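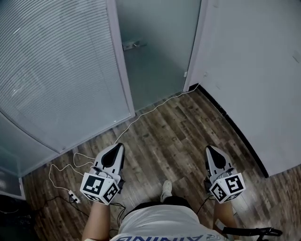 Cables on the floor are the thing I get asked about most, and I do understand why! You sweep, you mop, you put everything back where it belongs, and there is still a cord curling across the planks by the door. My friend Evelien Baert tripped over hers in December, carrying soup, and we have both been tidier ever since.

Start by unplugging whatever you aren't using and winding it up in wide, easy loops (never tight around your hand, it puts a twist in the cord that stays for good). A strip of hook-and-loop tape holds it nicely. I bought a roll of 100 ties years ago and I'm still working through it.
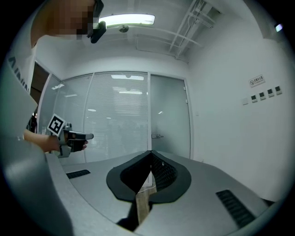 For the cords that have to stay out, run them along the baseboard and keep them clear of doorways – a door closing on a cord again and again will wear through the jacket. Don't hide them under a rug, either, where they can get warm and scuffed.

Glass panels nearby? Wipe those before you do the floor, so the drips land on the part you haven't cleaned yet. I use 2 cloths, one damp and one dry, and go from the top down.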